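Workshop notebook, October
Bench 2, the long light table, morning

Table is back in the middle of the room. It took 3 people and a certain amount of language. Eusebio had it on his list to sand out the scuffs before anything else went on it, and has now promoted them to "character," so they stay. I wiped the top twice with the Clusano cleaner and once with plain water after the cleaner left a haze. There is still a speck or two that I took for crumbs and went after with a fingernail. Not crumbs. Leave them alone.

Next job was the sports bin, which has been sitting under the window since the Mitthorpe move and which we all step around with great skill. Zarmeena wants it sorted by the end of the month: what stays, what goes to the youth club, what gets thrown out. Her rule is that anything with a case goes back into its case and gets a tag, and anything without a case is on its own in this world.

So, ping-pong. One paddle case, red and black, laid flat on the table. The black fabric is a little worn and looks dusty, the thin red piping along the edge is holding up fine. I would put it at a better age than most of the chairs in here. Lilibeth says it came from the Dela Peña tournament, the one we lost in 7 minutes. I have no memory of this and would like to keep it that way. 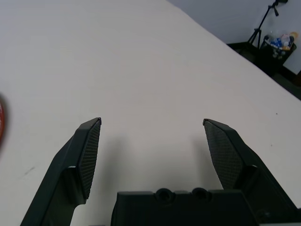
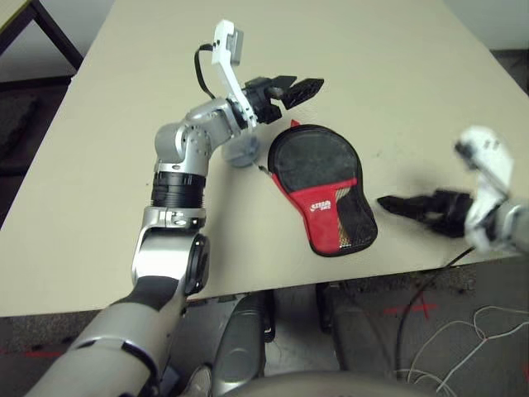

What do we clean a fabric paddle case with?
A soft dry brush first, then a cloth wrung out in water with a drop of dish soap, and let it air dry open with the paddle out. Keep the Clusano stuff off it. It is meant for tabletops and it isn't even very good at those.

Eirini asked whether a tag should go on the zipper pull or through the hanging loop. I said whichever one the case has, and she wrote that down as policy. Tags are the small manila ones from the Gosetti box, about 800 left, so at the present rate we are covered until retirement. Pencil only. The marker bleeds through and then everything is labeled twice, once backwards.

Still to do:
– brush for the case (the good one is in Reynaldo's drawer, ask first, he notices)
– number for the tag: last one used was 73, so carry on from there
– find out if the youth club has a table, or if we are about to give them half a sport
– felt pads for the table legs, it groans when leaned on

Stopped for coffee at 10:40. Cups go on the side shelf from now on, per Zarmeena, who was looking at me when she said it.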